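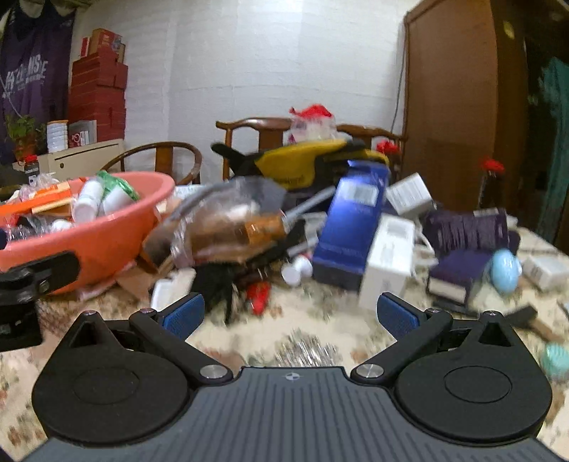 Sandwood Repair and Reuse: progress report to the Skornard Fund

What we said we would do

Open a mending room, teach people to darn, and keep clothes out of the bin until June. We have done the first two. The third depends on whether you count a duvet cover as clothes, and Ita Hegarty and I have agreed to stop discussing it.

Where we are

The room has taken in 473 items. Trousers lead by a long way, nearly all for the same seam. We had planned for 80 people at the evening classes and reached that figure without the leaflets, which arrived afterwards and spell "darning" with two n's in the wrong place. They are available to any funder who wants them.

Bülent Uçar has run 7 classes on zips. The waiting list for zips is now longer than the one for everything else put together, so the course on decorative patching has been put off. Its one applicant took it well. 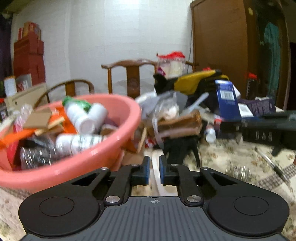 Page last changed: 12 Oct 2026

Money

We are under budget on thread and over on needles - people take them home in their sleeves. The second-hand overlocker from Kulura cost less than we had set aside, and the difference went on having it serviced, then serviced again.

What has not worked

The Yurt pop-up. It ran for two afternoons in a high wind and mended one hat. We would like to move what is left of that line into classes, and need your agreement in writing before we do.

Next

More zips. Ita will send the spending sheet separately once she and the spreadsheet are back on speaking terms.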